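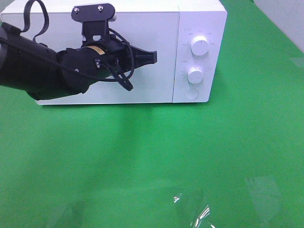 **Réunion de suivi de l'espace cuisine, compte rendu**
Résidence Devadiga, salle du rez-de-chaussée, février, 18 h 30

Présents : Ashwin Bangera (animation), Maëlle, Gildas, Mme Ferrand, Youssef, Corentin (rédaction)
Excusée : Irène

## 1. Compte rendu précédent

Approuvé avec une correction demandée par Mme Ferrand : le tarif de nettoyage des hottes est un tarif annuel et non semestriel.

## 2. Micro-ondes

Ashwin rappelle que l'ancien appareil a été déposé en déchetterie en janvier. Le remplaçant, de couleur blanche, est posé sur le plan vert. Gildas signale que plusieurs résidents n'ont pas compris les commandes. Les inscriptions autour des boutons sont petites et grises, et les personnes qui voient mal ne les lisent pas.

Rappel de l'usage, à reprendre sur une fiche :

- bouton rotatif du haut : puissance ;
- bouton rotatif du bas : durée ;
- bouton-poussoir rond, sous les deux autres : ouverture de la porte.

Youssef propose des pastilles en relief sur les deux positions de puissance les plus utilisées. Maëlle préfère une fiche en gros caractères au mur, parce que les pastilles de l'ancien four se décollaient à chaque lavage. Après discussion, on fait la fiche d'abord et on revoit la question des pastilles au printemps.

Mme Ferrand demande si l'on peut tirer sur la porte quand le bouton résiste. Réponse : non. Appuyer à fond, au centre du bouton, puis accompagner la porte de la main. Prévoir la place de l'ouverture complète et ne rien poser devant.

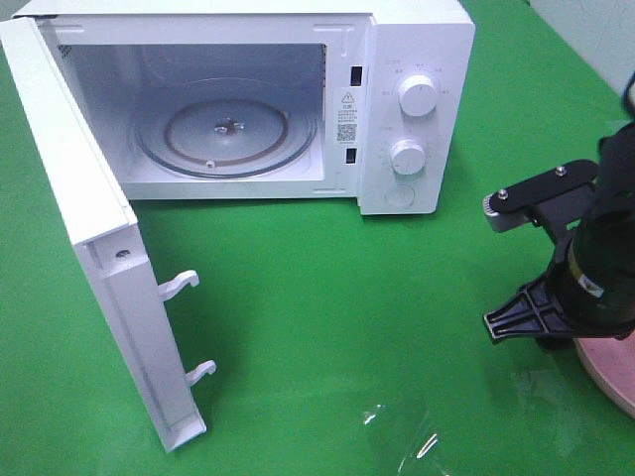 Le plateau en verre se retire pour le nettoyage. Il se lave à l'eau chaude avec une éponge douce, jamais avec la face grattante. L'anneau à roulettes placé dessous se lave aussi, ce que l'on oubliait toujours avec l'ancien. Au remontage, remettre l'anneau, puis le plateau, et vérifier que celui-ci prend bien sur l'entraîneur central avant de refermer. Ne pas boucher les trous d'aération de la paroi, ni les asperger de produit.

L'étiquette d'avertissement à droite de l'ouverture est en chinois. Gildas voulait l'enlever pour faciliter le nettoyage. Refusé : elle reste en place et on passe le chiffon autour. Youssef essaiera de la faire traduire par une voisine du deuxième étage. Les deux fentes situées au-dessus et au-dessous de l'étiquette reçoivent les crochets de la porte ; elles doivent rester propres, sans miettes ni graisse.

Maëlle demande qui nettoie. Il est convenu que chacun essuie après son passage et que l'équipe de ménage Cledov fait l'intérieur une fois par semaine. Ashwin vérifiera que cette tâche figure bien au contrat.

**Décision :** fiche murale adoptée, 5 voix pour, 1 abstention (Mme Ferrand, qui souhaite relire le texte avant affichage).

## 3. Plan de travail

Le plan vert convient à tout le monde, sauf pour la couleur, sujet que l'on ne rouvre pas. Demande de Corentin : essuyer aussi le long du bord inférieur de l'appareil, où les liquides renversés peuvent se glisser. Pas de casserole ni de plat chaud posé directement sur le plan. Deux dessous-de-plat seront achetés.

Le dessus du micro-ondes ne sert pas d'étagère. Le point avait déjà été voté l'an dernier pour l'ancien four et reste valable. 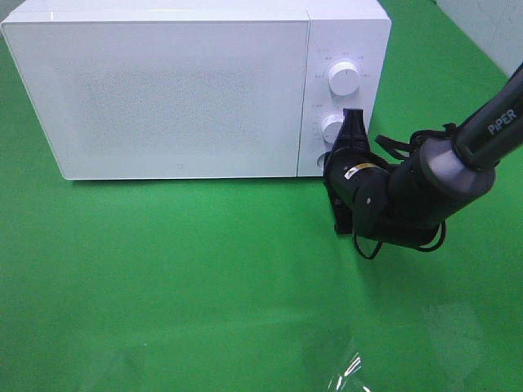

*Micro-ondes sur le plan vert, vu de dessus et légèrement de face.*

## 4. Budget

Solde de la ligne « cuisine » à l'ouverture de séance : 2677 €. Devis Nasport pour la reprise de l'éclairage et de deux prises : 1207 €. Devis Zunurton pour les étagères murales : 242 €.

Les étagères sont acceptées à l'unanimité. Pour l'électricité, Youssef trouve le montant élevé et demande que le déplacement soit détaillé. Le devis Nasport est mis en attente. Ashwin rappelle l'entreprise et transmet la réponse par courriel. Les dessous-de-plat seront pris sur la petite caisse, dans la limite de 8 €.

## 5. Questions diverses

- Le torchon bleu trouvé près de l'évier attend toujours son propriétaire.
- Mme Ferrand souhaite que la poubelle de tri soit rapprochée de la porte. Essai d'un mois.
- La clé du placard à balais est chez Gildas.

## Actions

| Quoi | Qui |
|---|---|
| Rédiger la fiche en gros caractères | Maëlle |
| Relire la fiche | Mme Ferrand |
| Faire traduire l'étiquette | Youssef |
| Rappeler Nasport, vérifier le contrat Cledov | Ashwin |
| Commander les étagères | Gildas |
| Acheter les dessous-de-plat | Corentin |

Séance levée à 19 h 50. La date de la prochaine réunion sera affichée dans le hall.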